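Notebook, handheld gripper unit 2
Dillcombe bench
Feb 20, 2021

Fingers

Left finger had play at the pivot again. Pulled it, cleaned the bore, refitted with a new shim from the Zusard bag. Play gone by feel. Right finger left alone except for retorquing the two screws at the tip.

Checked full travel by hand ten times. No catch going open. Slight catch closing, last few millimeters, same place as in the July notes. Filed the burr on the left slide block and repeated. Catch gone.

The Luklow drawing still shows the old screw length for the finger mount. The long ones bottom out before the head seats, and the finger then feels tight when it is only tight on the thread. Use the short ones. I marked the print in red but the file itself is not corrected.

Housing

Brass insert on the upper face of the housing was sitting proud. Pressed it back with the iron at low heat, flat bar on top until cool. It holds a screw without turning. If it lifts a second time, change the housing — the plastic around the hole won't take another reheat.

Camera and field of view

Camera bracket was off for the finger work, so the view had to be set again. Procedure as before: bracket screws just snug, fingers wide open, tool held over the table at working height, rotate the bracket until both fingertips are inside the picture, then tighten in turns. Exposure locked at the 40 setting. The 30 setting was too dark over the floor and lost the black parts against each other.

Used the dish rack table for the check. Black plate, black rack and mesh basket are a poor case for contrast against black fingers, and the striped mat is a good one for focus. If the fingertips read clearly here they read anywhere we work.
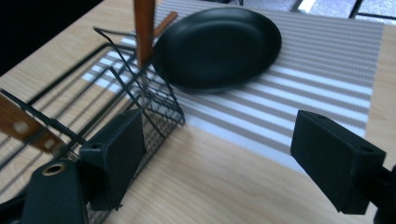
Results

1. Both fingertips in view with the fingers open. Accepted.
2. Stripes on the mat resolve as separate bands. Focus left where it is, ring taped.
3. Rack shadows on the wood are long and fairly hard. Not a camera fault. Move the lamp before the next session if the Akanda script flags them.
4. Frame counter read 1,304 at the end of the check, no gaps in the log.

Open items

Bracket screws need thread lock. None left in the cabinet, so they are dry for now. Check them before each session until that is done.

Cable strain relief is a zip tie. Works, but it slides about 2 mm when the wrist is turned hard over. Want a proper clamp.

Spare left finger: print one in the same black, same orientation on the bed as the last. The part printed on its side split at the small hole near the corner.

Unit is back on the hook, battery on charge. Old shim is in the scrap tin, bent, do not reuse.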